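Notebook entry – pancreatic fluid culture series
November 16, 2021
Entered by Joonas Hämäläinen, Clustby laboratory

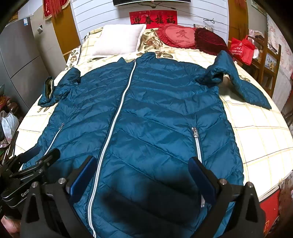 1. Status of samples

The series now holds 57 aliquots of pancreatic duct fluid, all stored at minus 80 in the Pringle freezer, second shelf. Three tubes arrived from the Cisuma site with smudged labels. They were matched against the paper log and relabeled. One tube could not be matched and has been withdrawn from the series.

2. Work carried out

DNA was extracted from 10 aliquots using the July protocol without changes. Two blank controls were run alongside, one opened in the hood and one kept closed until the final step. Plates for aerobic and anaerobic culture were set up from the same tubes. The anaerobic jar was sealed at 11:40 and is not to be opened before the 48-hour reading.

3. Observations

The opened blank gave a faint band after amplification. The closed blank gave none. The same pattern was recorded in July, and the water lot was blamed at that time. The present lot is different, so that explanation no longer holds. The hood filter and the pipette set are now the first things to check.

DNA yield was low in all fluid samples, as expected. Purity readings for tubes 4 and 7 were poor and will be repeated. No sequencing should be ordered on this batch until the blank question is settled.

4. Requests to colleagues

Please use the new filter tips only for this series. Please record the time of thaw for every tube, to the minute. The Dinimico sheet has a column for this purpose, and more than half of the rows are still blank.

5. Next steps

Repeat both blanks with fresh tips. Swab the hood surface before and after cleaning – both swabs to be plated. Read the aerobic plates at 24 hours and enter colony counts directly in the sheet. Ask Cisuma whether the duct catheters were flushed before collection, and with what.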